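Coltine Table Set

README for the image and annotation files, release 3

What is in this package

Coltine is a set of still pictures of work tables, with the surface and the objects on it labeled by hand. It was put together at the Nirville workshop for people who need pictures of real benches: taped, papered, scuffed, with a conveyor or a tray or a parts bin in the way. The main subject is the layout of the table, meaning the covering, the tape lines, the rails and belts, and whatever small parts are lying on or near them.

The package holds 1271 pictures. Of these, 1000 are labeled in full and the rest have only the surface type filled in. The unlabeled ones are kept in the same folders and are marked "partial" in the index.

Folders

pictures – the stills, one folder per table setup
labels – one text file per picture, same base name
index.csv – one row per picture, with setup name, surface type, status
layouts – measured drawings of the tables, where we have them
CHANGES.txt – what moved between releases

If you unpack on a system that ignores case in file names, check that the layouts folder came through complete. Two drawings in release 2 differed only by a capital letter. They have been renamed, but old scripts may still ask for the old names.

Surfaces

Each setup has one surface type. The types are bare, paper, mat and mixed. Paper means brown kraft paper laid over the top of the table. Mat means a rubber or felt sheet. Mixed is used when a table has more than one covering, and the label file then gives an outline for each.

We replaced the paper when it tore or when the tape would no longer stick. A new sheet gets a new setup name even if nothing else on the table changed, so you will find setups that look nearly the same. Do not merge them. The tape was laid again by hand each time and the lines do not land in the same spots.

Tape grid

The grid on the paper tables is blue masking tape. The cells are roughly square, and the labels follow the tape as it was laid, so expect small differences from one cell to the next. Tape lines are labeled as thin polygons along both edges of the strip. Where a line passes under something, the polygon stops and starts again on the other side, and both pieces carry the same line number.

Cells are numbered from the top left of the picture, row by row. A cell that is more than half covered keeps its number and gets the flag "hidden". Cells along the border of the picture are numbered too, even when only a sliver shows.

Conveyor setups

Several of the paper tables have a belt conveyor running across them. The belt, the side rail and the end bracket are three separate labels. The belt is dark green and glossy, and it picks up highlights from the lights overhead. Highlights are part of the belt and should not be labeled as objects. Small green parts on or near the belt are the hardest items in the set, and we went over those labels twice.

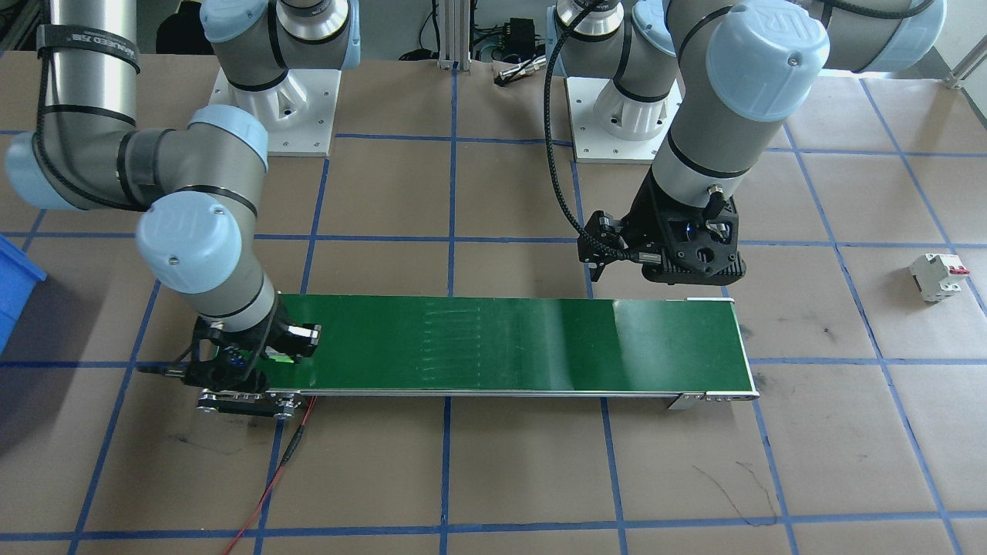

Label names

surface, tape_line, cell, belt, side_rail, end_bracket, mount_plate, arm, gripper, cable, small_part, other

Use "other" sparingly. In release 1 it had become a catchall for screws, strap ends and pencil marks. Screws now belong to whatever they hold down, and pencil marks are not labeled at all.

Suggested split

We use 800 of the labeled pictures for training and keep the remaining labeled ones for testing. The list is in index.csv under "split". It was made by setup, so no sheet of paper appears on both sides. If you make your own split, please keep to that rule.

Known problems

Cable outlines are coarse, with coiled cables drawn as one solid shape.
Some side rails have a gap in the label where a reflection was mistaken for the edge.
Line numbers restart in the Toprak setups, which were labeled first, before the numbering rule was settled.
The layouts folder has no drawings for the mat tables.

Corrections

Send corrections as an edited label file along with the picture name. The Wikent viewer opens the label files directly, and any plain text editor will do as well. Fixes sent in by the end of August go into the next release.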